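Re: Colledano gas discovery, upgraded estimate
Illia Kobzar
25 May 2019

> Netau says the second well has doubled the resource at Colledano and
> that first gas could come in June next year. If they're right, the
> Plaltley terminal will be full again and we can all stop worrying
> about imports. Anyone care to argue?

Sure, I'll argue. Read the release again. It says "gas in place," and it says it four times. I can't find the word "reserves" anywhere in it. You could have a huge amount of gas in tight rock and never sell enough to pay for the pipe.

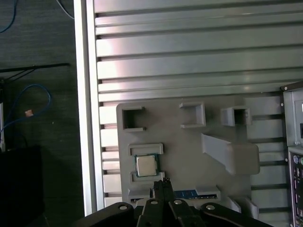
Then there's the test. They flowed the well for 30 hours on a restricted choke and gave one rate, with no pressures. I'd want to see the buildup before I believed the 544 bcf number, which as far as I can tell rests on 2 wells and a seismic map. The wells are on the same side of the fault, too. Takács asked about that on the call and was told the other block "looks analogous." Maybe it is. Drill it and find out.
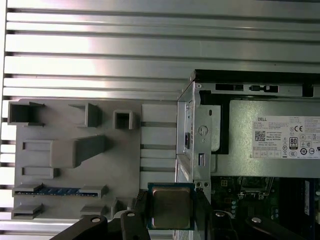

As for June, they have no rig contract and no signed deal with Plaltley for capacity. The line from the coast is roughly 1000 feet short of the nearest pad on their own map, and the permit for that stretch was still open last I checked. I've watched Netau miss easier dates.

If somebody has the pressure data, please post it. I'd be glad to be wrong, I still own a few shares.

Illia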